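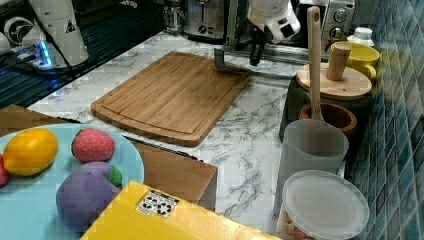 Figure 1. Bamboo board with juice groove, on a marble-patterned benchtop.

Week 3: Surfaces, and What We Do to Them
Notes for Domestic Materials, Nadville campus

Bring these to the tutorial. Last August's group brought nothing and we had a very quiet hour.

Bamboo is a grass. It gets sold beside the timber boards and nobody at the shop will correct you, but please don't write "hardwood" in your assignment. The board in Figure 1 is laminated: strips glued side by side, which is why the lines run straight and why there are no knots to admire. When you assess a bamboo board you are assessing a lot of glue as well, and the glue lines are where a neglected board usually opens up.

The groove
A juice groove catches runoff from meat, tomatoes and stone fruit. It also catches crumbs, old onion and whatever else the dishcloth skated over. Run a brush around all four sides, corners included. Cutting across the groove is how most boards get their first proper chip.

Washing and oiling
Hot water, a little detergent, both faces, then stand it on edge to dry. The dishwasher will cup a board nicely if you ever want a shallow bowl. Food-grade mineral oil when it looks grey and thirsty. Olive oil goes rancid, however lovely the bottle.

The benchtop
"Marble-patterned" is a description of colour. Under it may be stone, laminate or something the catalogue calls a lifestyle. Real marble etches with lemon juice; find out which you have before you find out by accident. Put a damp cloth under any board that slides.

Wooden bowls, lids and utensils
Same rules as the board. The lid with the turned knob on a canister is the one everyone forgets to wipe.

For the tutorial
Read the Oltach handout on adhesives (skip the appendix, I did). Write 600 words on one board you own, including its faults. Due September 13, 2020.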